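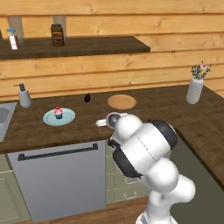 Home Forums Simulation Arm setup New posts Search

Gripper drifts down when the arm holds a pose over the counter

mawuli_q
I have a question on the kitchen cell in Zutura. The arm goes to its hold pose with the fingers just above the worktop, and then it should wait there for the next command. In my runs it sinks slowly. After 200 steps the fingers are 6 mm lower than the target, and after that they rest on the wood. I have checked the target pose and it is correct. Gravity compensation is switched on. Which setting should I look at first?
Mawuli Quartey

Plullatthorpe
Raise the stiffness on the shoulder and the elbow. The default is too soft for a bent pose like this one. I use double the value and have no more sinking.

ulla_v
I would not begin there. With higher stiffness you hide the error, and the arm will hit the plate much harder if the planner makes a mistake. Please check the mass of the gripper first. In the Cliswood package the wrist and the gripper are two separate files, and gravity compensation reads only the first one. So the arm believes that it carries nothing.

Plullatthorpe
The gripper is small, Ulla. I doubt that it can pull down the whole arm.

ulla_v
It is small but it is far from the base, and the controller is soft, as you wrote yourself. Both things are needed for the sinking.

amissah
Also look at the log for the solver warning. Mine gave number 929 each time the gripper was loaded without its mass. It is easy to miss, the line is printed only once at start.

mawuli_q
Thank you all. I found the warning on line 19 of the log. I put the gripper mass into the arm file by hand, and now the fingers stay less than 1 mm from the target. The stiffness is at the default value.
One more thing - when I move the pose nearer to the round board, the elbow starts to shake a little. Is this the same problem?

Plullatthorpe
Good that it holds. I would still raise the stiffness a bit for long reaches.

ulla_v
Shaking is usually damping, so a different problem. Did you change the time step in August, when the new version came? Please post the joint settings and I will compare them with mine.
Ulla Vuorinen

mawuli_q
Yes, I made it longer to save time. I will put back the old value tonight and post the joint settings together with the result.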